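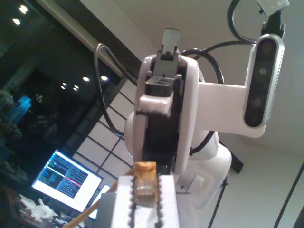 I've had a car pinched once, so fitting the Tendetti tracker is my favourite bit of this whole guide (and the fiddliest, sorry!). Before you start, have a feel under your dash for a fixing you can borrow for the earth wire. You're after a small screw whose head sticks out enough to get a driver on it, though yours will probably be buried under trim.

Guides > Car security > Tendetti tracker > Part 2: Fitting and first alert

1. Switch the ignition off and take the key out. Disconnect the negative battery lead.
2. Loosen your chosen screw, slip the black ring terminal under it and do it back up. Bare metal only, no paint.
3. Clip the red wire to a fuse that stays live with the engine off. I always get this wrong the first time.
4. Tuck the box up high with the label facing the sky, then reconnect the battery.
5. Wait for the green light. Mine took 19 minutes in the driveway, and it won't find a signal at all in my mate Zsolt's garage.
6. Open the app, tap Add Vehicle and set your home zone to 100 metres. I tried 30 and got an alert every time I parked across the street!

CAUTION: Don't run either wire near the pedals or the steering column. If your car has an airbag at knee level, stop and book an auto electrician.

Note: If the car does get stolen, ring the police first and have the tracker's serial number handy. Please don't go following the dot on the map yourself. I know it's tempting, I nearly did, and the officer on the phone was very firm with me.

Write the serial number down somewhere that isn't the glovebox.

Home | Guides | Alarms | Trackers | Forum
Contact Areti Fragkou | © Saswood Car Security | Back to top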